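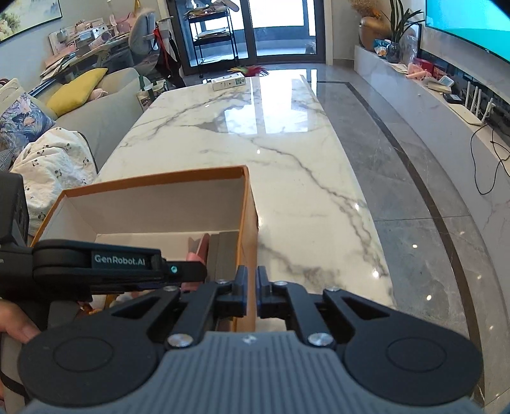 2 min read · 157 comments
Home Projects Bench Notes Parts Bin About Subscribe

I moved the build out of the spare room in February, on the theory that a project takes up less space if you spread it over the furniture everyone uses. The coffee table is long, marble and shiny, so every screw I drop on it makes a sound like a small bill arriving.

The job this month is pick and place. There's an open box on the table, things go in the box, and eventually an arm I am building (slowly, with swearing) is supposed to do the same thing without me. For now the hand gripper does the grabbing and I do the thinking, a split that flatters neither of us. The fingers have blue pads on them, which I've come to watch the way other people watch the stove.

Soft things are a pain. A stiff carton gives you two flat sides and a fair chance. A stuffed toy gives you fur, and the fingers close on it with total confidence and then you find out what they've got. I set myself a target of 1,000 grabs before I touched the arm code again. I'm at 634. The log is a spreadsheet with one column for the object and one for my mood, and the second column turns out to be the better predictor.

Fifteen of those grabs I threw out, having done them left-handed while eating toast. 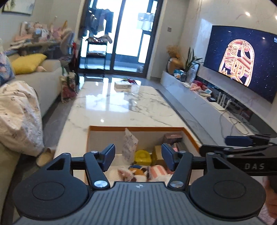
Shigeru Oshima wrote in to say I'm going about the soft stuff backward, and that I should come in slower and close sooner, before the fingers have shoved the thing across the box. He also thinks my arm's wrist joint is too loose to bother with any of this yet. I tightened the wrist last night. It now squeaks, and the play is still there.

Next up is the mount for the Sultetent motor, whose holes line up with nothing I own.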